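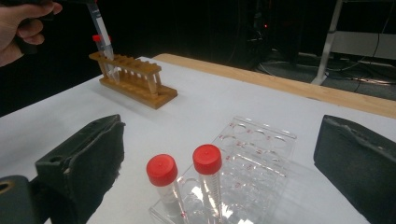 Zeeshan thinks I should have asked for the night shift. He wrote to me after my last post to say that if you're going to give up two weekends to help at a small ground station, you may as well be there when the good passes come over, and the good passes at Stender come after midnight. He's right, of course, and he has been right about most things since he talked me into getting my first handheld antenna. But I'm a person who falls asleep on the couch at nine-thirty, and I know my limits.

So I took the day shift, and I want to tell you about it anyway, because it was one of the nicest things I've done in a long while.

For anyone who has wandered in from a search for something else, Stender is a little satellite tracking site on a hill, with two dishes, a trailer, and a gravel lot that turns to soup when it rains. It belongs to a club that has been around longer than I've been reading about space, and it helps student teams listen for their satellites. A college that has put all its money into building a thing the size of a loaf of bread often has nothing left over for hearing from it. That's where the club comes in.

The satellite we were helping with is called Dridell. It's a student project, four years in the making, and it went up as a passenger on somebody else's launch (I'm told most of them do). The students had their own antenna on a roof, but the roof has a big brick stairwell on the north side, so they were losing the first few minutes of almost every pass. A few minutes doesn't sound like much until you learn that a whole pass might only last ten or twelve. Then it sounds like an awful lot!

My job was the log. I had pictured myself turning a dish with a joystick, I'll admit that, but the dish turns itself from a file that somebody loads in the morning, and what they need is a person who will sit still and write down when the signal comes up, when it fades, and anything strange in between. I'm good at sitting still. I brought a thermos, a cushion for the folding chair, and a sweater I never took off, as the trailer has one heater and it points at the computers.

The first pass I logged was a low one. It came up over the ridge, and on the screen there was just gray fuzz, the same gray fuzz I'd been looking at for half an hour. Then a thin line showed up in the fuzz, slanting a little, getting brighter as it went. I said "Is that it?" far too loudly, and the woman at the next desk said yes, dear, write down the time. So I wrote down the time. My handwriting on that line is terrible.

I've read a great many books about spaceflight and watched more launches than I could list, and I don't think any of it got to me the way that slanted line did. It slants because the satellite is moving toward you and then away from you, the way a train whistle drops as it goes by. I knew that already. I had explained it to my nephew with a toy train. But there is something about seeing it happen with a real object that real kids soldered together, passing over the very hill you're sitting on, while your tea gets cold.

By the end of the second weekend we had 28 passes in the log. Not all of them were good. On three the signal never came up at all, and on one it came up, stopped dead, and came back, and people were still arguing about that one when I left. The students got 417 packets of data out of the whole lot, which they were thrilled with, and they sent over a thank-you card with everybody's signature on it. It's taped up inside the trailer door now.

A few practical notes, as a couple of you asked by email.

The software at Stender is called Kazmi, and it looks like something from my first office job, but don't let that put you off. You only need two of the windows. The help pages are old and kind of grumpy, so ask a person instead. Everyone there was glad to be asked.

You don't need a license just to listen. You do need one to send commands, and as a helper you won't be doing that.

The drive is longer than the map says. I had it down as an hour and a quarter and it took me nearly two, mostly behind a hay truck. There's a gas station in the village at the bottom of the hill and nothing at all after that — bring lunch.

If you'd like to try listening at home first, my own setup cost me roughly 200 dollars all told, and half of that was the radio stick and a decent cable. I did cheap cable the first time. Please don't do cheap cable.

There is another satellite coming up in July, called Distard, from a different team, and the club is already asking who can spare a weekend. It's going into a higher orbit, so the passes will be longer and a bit fainter, and they're putting a new amplifier on the smaller dish to get ready for it. I've signed up. I've asked for days again, so Zeeshan Marwat, if you're reading this, you can have the midnight ones and tell me all about them over breakfast.

I still owe you all the post about the meteor scatter evening, I haven't forgotten. The recordings are on the old laptop and the old laptop is being difficult.

Posted May 12, 2021
Filed under: listening in, small satellites, Stender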